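Workshop notebook, Turkotum bathroom mockup
16/02/2024

OK, back on the bathroom! I spent most of the morning fussing with the water, which I keep swearing I won't do again. The supply here is hard as nails and the ring comes back in days, so I mixed a fresh batch of the citric acid stuff: 40 grams into 500 ml of warm water, shaken until the bottle went clear. The Vundar cleaner is still on the shelf for anyone who prefers it (I don't, the smell gives me a headache).

Soak time is now 5 minutes. I tried going shorter last week and the ring under the rim just laughed at me. Longer would probably be better still, but then we're all standing there looking at a timer.

Also, the Sakalauskas invoice came in at 1,249 and I think that includes the second cistern lid we sent back. Need to call them. The Darkach seat hinges are still squeaking, a drop of silicone grease didn't do much. 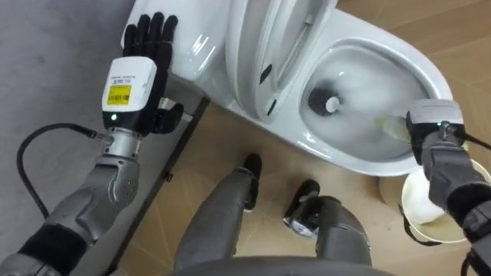
Order of work is what I keep changing my mind about. I used to start at the bottom of the bowl and come up, and then all the crud from the rim runs down over the part I'd just done, so now it's rim first, all the way round, then the sides, then the drain. Coming in over the front rim with the brush, with the other hand flat on the tank side, is the way I want to write it up on the wall sheet. Holding the brush way down near the bristles is quicker but gross!

Still to do: new bottle labels, a drip cup for the brush, and find out who took the long rubber gloves.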